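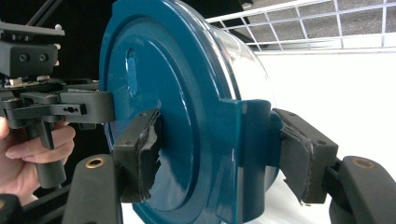
Demonstration gathering is the part of robot learning in which people perform a task so that a system can later learn it from the recordings. One complete performance of the task, from the first movement to the last, is called an episode. The term is also used in a wider sense for the checking and labeling that come afterward.

Methods

In teleoperation, the person moves a real robot from a distance. In the hand-held method, the person carries a gripper with a camera attached, and no robot arm is needed during recording. The second method is usually faster to learn. Its weak point is that a human wrist can reach positions which many arms cannot, so a part of the episodes must be removed later.

Two-handed tasks need a gripper in each hand. Containers with lids are a common subject, as both the body and the lid must be controlled, and a shiny surface makes the position of the hand difficult to calculate.

The Clisholm set

Clisholm is a collection of two-handed kitchen tasks recorded at the Skarer workshop. It holds up to 4,000 episodes, divided into 7 tasks. Operators work at a white table with a wire shelf near its back edge, and food containers are placed on the shelf or directly on the table. Each operator makes 97 episodes of one task before changing to another.

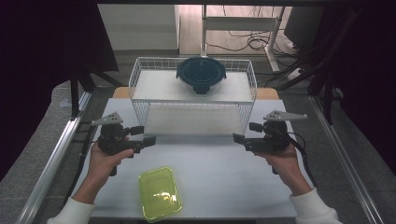
Ibarra has objected that such a number is too high for one person, and that five operators with fewer episodes each would give the system more variety in speed and in the choice of grip. The later Plokham set followed this advice in part.

Checking

An episode is normally rejected if the object leaves the view for a long time or if the two recordings do not agree in time. Failed grasps are sometimes kept under a separate label, and practice on this point differs between workshops.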